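Multance teleoperation kit for small wheeled robots - review

Posted 29/01/2020 by Indrek Koppel

I've been using the Multance kit for long enough now to have an opinion on it. It's sold as a way to drive a small ground robot from somewhere else and keep a record of everything you did, so that the robot can later be trained to drive the same sort of route on its own. You get a hand controller, a radio module, a mount for your own camera, and the recording software, which is called Cedness. You supply the robot. Mine is a Basten four-wheel base, low to the ground, and the fitting took me an afternoon.

The controller is the best part. It has a thumb stick for steering and a trigger for the throttle, and both have a long, even travel. That matters more for teaching than it does for ordinary driving. With my old controller the steering was close to on or off, and the robot learned exactly that: it went down the street in a series of twitches. Smooth hands give you smooth recordings, and these sticks let you have smooth hands.

I do most of my driving on suburban streets, with a spotter walking behind. The job I'm trying to teach is simple to say. Follow the road, hold your side, give way to anything bigger than you.
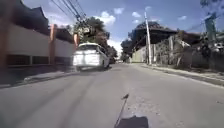
Following distance turned out to be the hardest thing to show consistently. I thought I had a rule in my head, but when I played back the logs I was leaving a big gap on one run and creeping up on the next. Cedness plots your throttle under the video, so you can see where you hesitated, and I found that more useful than any of the summary charts. I now throw out a run if I can't explain what I was doing with the trigger.

Each log can be trimmed and labelled after the drive. Labels are plain text, which I like. Mine are things like "passing parked car" and "waiting". The trimming tool is slower than it should be. It saves the whole file again every time you move a cut point, and on a long run you'll be waiting long enough to go and put the kettle on.

Storage is another thing to plan for. A log holds up to 2337 frames before it rolls over to a new file, and the software doesn't join the files back together for you. If you're halfway around a corner when it rolls over, you get half a corner in each. I've learned to stop on a straight bit and start a fresh recording before anything interesting. The manual mentions this once, near the back.

Video over the radio link is good in the open and gets worse behind buildings, as you'd expect. What I didn't expect was how much the light would bother me. Driving toward the sun from that height is hard work. The near part of the road is all streaks once you're moving and the far end goes to white, and you're trying to decide whether the pale shape up there is coming at you or parked.
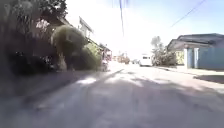
Slowing down helps. I dropped my top speed by a third and the recordings improved straight away, both for me watching and for the training afterward. I also keep the bright, smeary runs in the set now. At first I deleted them and trained only on the clean ones, and the robot was fine until it met a low sun, when it wandered. If it's going to be out in that light it needs to have been shown what to do in it.

Shade is similar. A dark band across the asphalt looks a bit like a kerb or a hole to a robot that hasn't seen many, and mine used to swerve at them. Driving straight over plenty of them, without touching the stick, fixed most of that.

I compared the kit with the Lūse handset, which a friend lent me. The Lūse is lighter and its battery lasts longer, but it records at a lower rate and the steering centre drifts as it warms up. For plain remote driving I'd be happy with it. For teaching I'd want the Multance.

A few smaller points. The controller battery gave me roughly 6 hours. The camera mount has two screws and really wants three - mine had worked loose by the second week and I added a dab of thread locker. The rubber cover on the charging port is already tearing. Support answered my one email in two days and the answer was correct.

There's an update to Cedness due in February that is meant to fix the file joining. I'll add a note here when I've tried it.

Score: 7 out of 10. Buy it for the sticks and the throttle plot, and bring your own screws.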